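Entretien d'un plan de vasque en granit dans un meublé : que prévoir entre deux locataires ?
Forum Futari – Rubrique Logement et entretien

Posté par Pritcombe

Bonjour,
Je suis bailleur d'un appartement meublé dont la salle de bains comporte un plan en granit moucheté avec vasque blanche encastrée par-dessous. Le logement sera reloué en décembre et je souhaite établir une notice d'entretien à annexer à l'état des lieux.
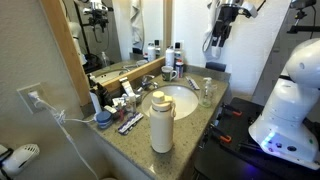

L'ancienne notice préconisait le vinaigre blanc dilué, ce qui me semble contestable pour une pierre polie. Par ailleurs, je ne dispose d'aucune information sur le traitement hydrofuge d'origine. Convient-il de le renouveler systématiquement à chaque départ, et cette dépense peut-elle être imputée au locataire ?
Je vous remercie par avance de vos réponses.

Posté par Dhanial

Bonjour,
Le vinaigre est à proscrire, de même que les gels anticalcaires et l'eau de Javel. Le granit y résiste mieux que le marbre, mais les joints et l'hydrofuge en souffrent. Un savon au pH neutre, de l'eau tiède et un chiffon microfibre suffisent à l'entretien courant.

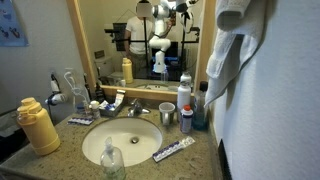 S'agissant de l'hydrofuge, il est préférable de procéder à un essai avant toute dépense. Déposez quelques gouttes d'eau sur une zone propre et sèche, puis attendez un quart d'heure. Si la pierre fonce, le traitement est à refaire – dans le cas contraire, il peut attendre. L'essai doit être répété près du robinet, où l'usure est généralement plus rapide.
Le joint silicone entre la vasque et la pierre mérite également un contrôle. S'il noircit ou se décolle, il faut le déposer entièrement ; une reprise partielle tient rarement.
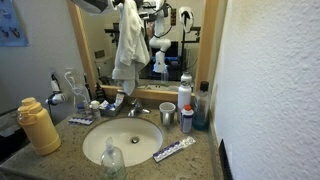 Quant à l'imputation, le renouvellement d'un traitement usé par le temps relève en principe du bailleur. Une tache ou un éclat constaté à la sortie et absent de l'état des lieux d'entrée s'apprécie différemment. Je vous recommande de décrire la pierre avec précision à l'entrée, photographies datées à l'appui.

Posté par Warkadow

Même avis pour le vinaigre. Chez moi, l'hydrofuge a tenu plusieurs années sans difficulté. Évitez aussi la face grattante des éponges sur le robinet chromé.

Posté par Pritcombe

Je vous remercie. La notice sera modifiée en conséquence et l'essai à la goutte d'eau sera effectué avant la remise des clés.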